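Himthorpe Golf Club has appointed Wendell Montoya as head of its junior program, a post that had been vacant since June. He spoke with the club bulletin in the lounge of the Gallagher Building, shortly after the morning clinic had finished.

Mr. Montoya played two seasons on a regional professional tour before he turned to teaching. He describes that period without regret. "I could shoot 68 one day and 77 the next," he said. "My best finish was a tie for ninth, and I had to borrow gas money to drive home from it."

We use cookies to improve your experience on this site. By continuing to browse, you accept our cookie policy. Accept | Manage settings

The junior section currently has 86 members between the ages of seven and seventeen. Under the new plan, beginners will spend their first month on the putting green and the short course, and will move to the range only when their coach agrees. "Children want to hit the driver, and I understand that," Mr. Montoya said. "But a child who can get down in two from the fringe will enjoy a round much sooner."

The short course itself has been extended to 2972 yards, with new forward tees on six holes. Head greenkeeper Bakari Wanyama supervised the work and laid nearly 400 square yards of turf behind the fourth green. Mr. Montoya said that the two men had walked every hole together before the tees were set. "Bakari moved me off my first choice on the seventh. He was right – the ground there holds water until noon."
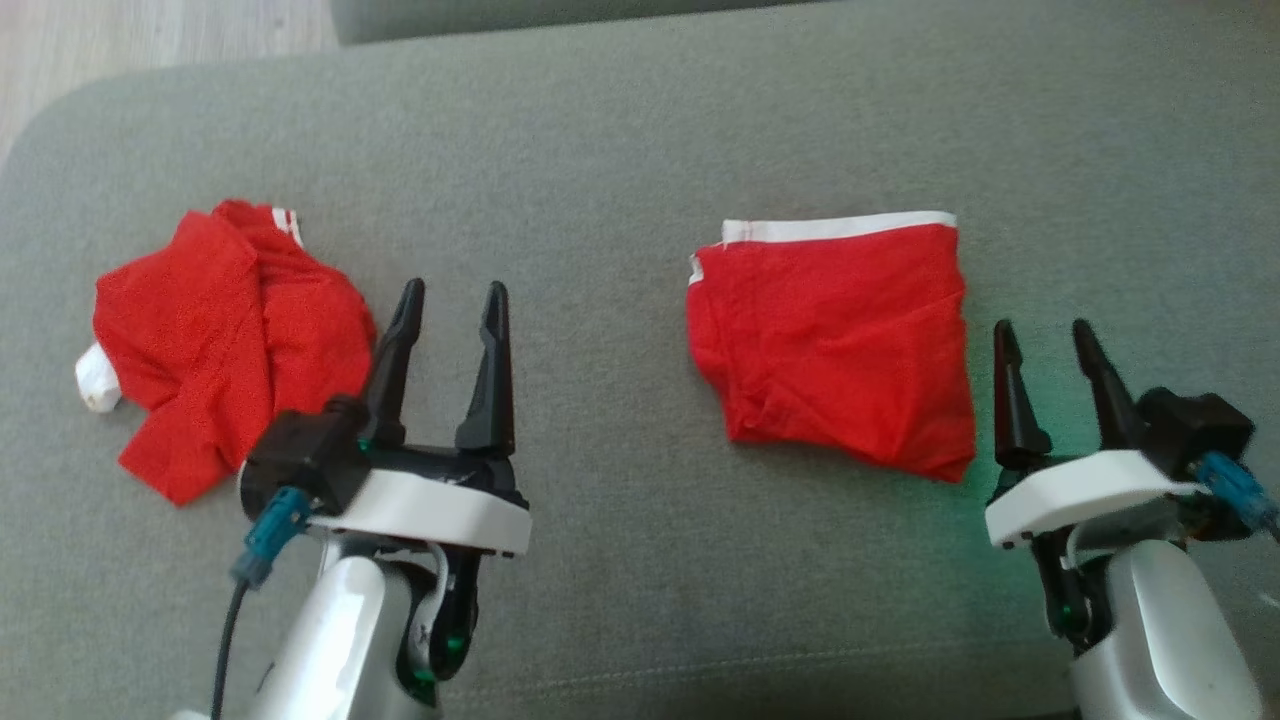

Asked about competition, he was more cautious. The club will enter a team in the Grivement Shield next season, but players under twelve will take part only in nine-hole events within the club. "Some of them are ready for more, and their parents tell me so," he said. "I would still like them to have a year of playing with their friends first."

Tryouts for the Shield team will be held on a Tuesday evening, with tee times from 5:30. Entry forms are available at the pro shop.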